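Planning a small robot corner in the workshop: tips on money and space

I keep a small workshop behind the house, and since March I am planning a bench where two robot arms can do light work. I am not an engineer. I repaired furniture for many years, and I buy machines slowly. These are my notes on the buying side, for people who are in the same situation.

Write the job before you write the budget

Take one sheet of paper and write which jobs the arms must do. Wiping, holding, turning, sorting, handing over. If a job does not fit in one short line, it is probably too difficult for the first year. My own list had 4 lines, and I crossed out two of them before I asked for any price.

Ask if one arm is enough. Two arms are useful when one must hold a thing steady and the other must work on it. For picking small parts from a tray, the second arm is mostly waiting. I compared offers from Prundik and from Yorath, and in both the second arm nearly doubled the total.

Count the small things

The price of the arm is the price you see first. After it come the grippers, the spare finger tips, the power supply, the emergency stop, the mounting plate, the cables and the transport. I made a separate line for each of these, and my total for small things was 823 pounds. I had written 300 in my first plan. Keep the two papers together, it is a good lesson for the next purchase.

Ask the seller also:
How long is the cable between the arm and the control box?
Can I buy finger tips one by one, or only in a set?
Who pays the postage when a joint must go back for repair?
Does the software need a yearly payment?

The table

A plain, pale table top is good for this work. Dark parts are easy to see on it, and a dropped screw does not hide. Do not spend much on the surface. Spend on the legs, for a table which shakes will make every movement worse. Leave free space at the back also, so that you can stand something upright for the arms to work on.

Think where the laptop will stand. It wants its own surface, out of reach of both arms, but you should be able to read the screen from where you stand. I bought a narrow side shelf from Dollinis for this and it was cheap.

Cables take more room than the drawings show. They need some slack for the arm to turn, and this slack must lie somewhere. When you measure your table, measure with the arms stretched and also with them folded. 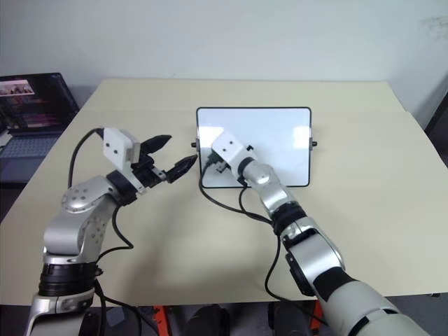 Gijs Wouters wrote to me after the first version of this page that I am too optimistic about grippers. In his opinion a two-finger gripper should be tried on your own objects before you pay, and the seller who refuses this is not a seller for a small workshop. He also would put the second arm in the budget of the next year, and use the money now for a better table and a day of training.

I agree with the first part. About the second arm I am less sure, as the transport is cheaper when both come together. But he is right that a day of training should be in the plan. I have added it.

Shiny and thin objects

If your work has glossy things in it, tell the seller early. A camera can be confused by reflections, and you may need a softer lamp or a blind for the window. A lamp with a cloth cover costs little. A second camera costs a lot, so try the lamp first.

Second-hand

Trivside sells used arms, and I visited them on a Monday when it was quiet and they had time for me. Ask to see each joint move slowly over its full turn, and listen. Ask for the hours. Look at the cables where they enter the gripper, for this place wears early. Check that the software still gets updates.

Keep some money back for the first repair. Mine is in an envelope in the drawer with the manuals.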